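Indexing the Dedden notebooks

6 January 2025

The transcription file for the Dedden notebooks now holds 2,177 entries. I had expected to stop at 2,000, but the last notebook is written smaller than the rest and carries two or three prayers to a page where the earlier ones carry one.

For anyone new to this blog: the notebooks record messages a laywoman said she received during evening prayer, taken down by her parish priest, Father Claeys, and copied later by a second hand. I take no position on where the words came from. My interest is in how the text was kept and in what order it was prayed.

The order is the difficult part. Claeys numbered his entries by the day of the novena and not by the calendar, so there are 61 entries headed "third day" and no direct way to tell them apart. The copyist put them in sequence by subject. She grouped the calls to penance first, then the ones about the Rosary, then everything else, and she dropped the saint's day wherever it seemed to her to repeat. The edition most people know, the Biston printing, follows the copyist. If you have read it and felt that the warnings come all at once at the front, that is her arrangement.

I have gone back to Claeys. Where he mentions the Gospel of the day, the lectionary usually gives two or three possible dates, and the weather notes in his margins sometimes remove one. Candlemas is a fixed point and so is the blessing of throats the day after, so February is the best-dated month in the whole set. The long stretches after Pentecost are the worst.

Kristof Coppens wrote to ask whether the phrase "keep the lamp" is always the same phrase. It is not. Claeys has "keep the lamp" and "keep to the lamp", and the copyist made them all the first. The second form turns up only in messages tied to Eucharistic adoration, where the lamp is presumably the sanctuary lamp. I have restored it and marked each place. 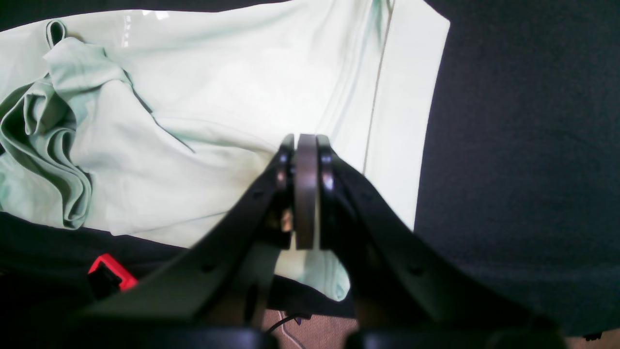 Colour words needed their own table. The messages name the mantle of the Virgin in several ways, and Claeys was not steady in his spelling of any of them. Blue is common, white is common, and there is a third word that the Allano pamphlet prints as "green" and that I think is nearer to a very pale green, something like the mint cloth against the dark one in the photo, which goes almost to white where the light is strongest. That would explain why the copyist wrote "white" in some of the same places. I have entered it as "pale green (or white)" and left the original spelling beside it.

Still to do: the cross-references to the Psalms, which Claeys gives by the old numbering. The copyist changed some to the new numbering and left others, so a reference to Psalm 72 in her copy may mean either of two psalms. I am checking these by the words quoted, where there are any. The next post will have the list for Lent and a note on the missing leaf.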